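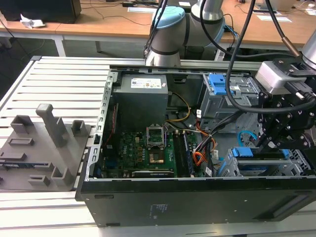
PLERKSIDE, April – The electronics recovery workshop at Plerkside has completed the setup of its second two-arm disassembly cell, which will take discarded desktop computers apart so that memory, drives and processors can be tested and reused.

The cell, known internally as Perkosen, was moved from the development laboratory to the workshop floor earlier in the year. It works on a slatted aluminum surface, with each computer laid on its side and the side panel already removed. One arm reaches into the open case with a jointed black gripper. A rectangular module is mounted on top of the gripper, and a gray fixture tray stands beside the computer.

Emil Tanner, who leads the setup team, said most of the past weeks had gone into the gripper and its cabling.

"The fingers have to get between the drive cage and the board without catching a wire," Mr. Tanner said. "We shortened the approach path twice. The first version was fine on an empty case and hopeless on a full one."

The workshop uses a single model computer for commissioning, opened in the same way each time. With the retention bracket on the processor socket lifted and the socket empty, staff can check the clearance above the board before the arm is permitted to work there. The blue latches on the drive bays are treated as a separate task, and the program for them was rewritten after early trials in which the fingers closed too far forward.

Maintenance of the cell has been assigned to Moushumi Jayasinghe and Lakmal Pramanik. Their schedule calls for the finger screws to be checked every 50 computers and the finger links to be replaced after 505. The cable loop above the gripper is inspected at the start of each shift – a worn section found during commissioning was replaced before the arm was run again at full speed.

The fixture tray is handled differently. Its raised blocks are fastened in set positions, and any change to them requires the arms to be taught their reference points again. Ms. Jayasinghe said the procedure took 95 minutes when the cell was first installed and now takes 14.

"Most of that was us looking for the right page," she said. "The steps are now posted at the cell, in order, with the torque settings."

The grippers were supplied by Satero, and the control cabinet was assembled by Arnaud under a service agreement that also covers spare parts. Noémie Besnard, who manages the agreement for the workshop, said one complete gripper would be kept on site so that a damaged unit can be exchanged and repaired at the bench.

Removal of power supplies will continue to be done by hand. A review of the maintenance schedule is planned once the first full set of finger links has been replaced, and operators who wish to be trained on the cell may apply to Ms. Besnard's office.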